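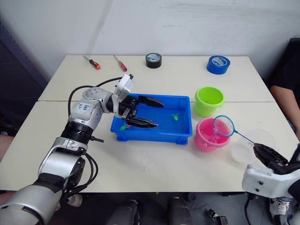
Notebook, January, 9.40 am

Tray, buckets and tape

Got the fishing game out on the two white tables this morning. Tables are pushed together but the join still isn't level, and I can feel a lip when I run a thumb along it. Shim under the back one before the next session, folded card will do.

Water: blue tray filled shallow. Last month I filled it close to the brim and the fish drifted into the corners and stayed there. Shallow is better. Two fish in, the green one and the green-and-pink one. The others are in the Garnora box and I'm leaving them there until I've checked the seams — one had taken in water and was lying on its side.

Buckets to the right of the tray, lime green behind, pink in front. Water in the pink one, green one empty. The clear bowl is next to the pink bucket. It hardly shows up against the white top and I have put my sleeve in it once already. Ask Plirkach if they do the same size in a colour.

Tools along the back: two screwdrivers (orange and black handle, red handle), black tape, blue tape. The black roll is stood on its side. Lay it flat if the table is going to be knocked, it rolled off twice last week and went under the radiator. Blue is the better of the two for marking positions on the tabletop, it peels off clean. Black left a line of glue that took 17 minutes with a damp cloth and washing-up liquid.

Jisero order came to 259 with delivery. Two spare trays in it, same blue, put on the bottom shelf.

To do:
wipe the smudges off the wall
towel under the tray when emptying it
return the red screwdriver to the Boonyarit drawer
find the lid for the fish box

Emptying the tray: bail it with a cup first, then lift. It flexes in the middle when it's carried with water in.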